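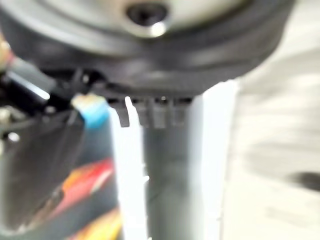 手首のあたりから見た白い指。わがチームの主役です!

サークルで出る「Brollunell杯」の陳列部門に向けて、6月はほぼ毎晩部室にいます。課題はお店の品出し。棚とステンレスの台のあいだで、商品をつかんで、運んで、ちゃんと立てて置く。言葉にするとこれだけなのに、もう、めちゃくちゃ奥が深いんですよ〜。

チーム名はPlerkitis(読み方はいまだに部内で割れてます)。わたしは把持の担当で、昨日は握る力の設定値をひたすらいじっていました。500から始めて、じわじわ下げて、落ち着いたのが185。この数字が決まった瞬間、夜の9時すぎに変な声が出ました。

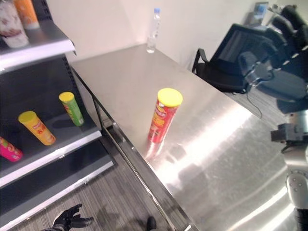 筒型のポテトチップスの缶って、練習相手として本当に優秀です。丸いし、背が高いし、フタが黄色くて見つけやすい! ただ、ステンレスの台だと映り込みまで缶だと思ってしまうことがあって、認識班はそこでずっと唸っています。Rulleo(うちの認識プログラムの愛称)、がんばれ。

棚のほうは上の段がいちばん難しいです。腕をぐっと伸ばした姿勢になるので、手前のふちをどう越えるかが勝負どころ。経由点を2つ足す案と、肘の角度を変える案で意見が分かれて、結局どっちも試すことになりました。こういう寄り道が楽しくてやめられない。

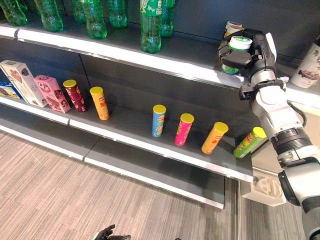

採点では倒れた商品も減点されるらしく、置いたあとに手をそっと抜く動きも練習メニューに入れました。抜くときに隣を小突くんですよね、これが。指を開く幅を商品ごとに変えられるよう、今夜さっそくコードを書きます。

次の部内リハは制限時間7分の本番ルール。Borkowskaホールの床はうちの部室より滑るという噂なので、台車のタイヤも見直さないと。続きはまた書きます!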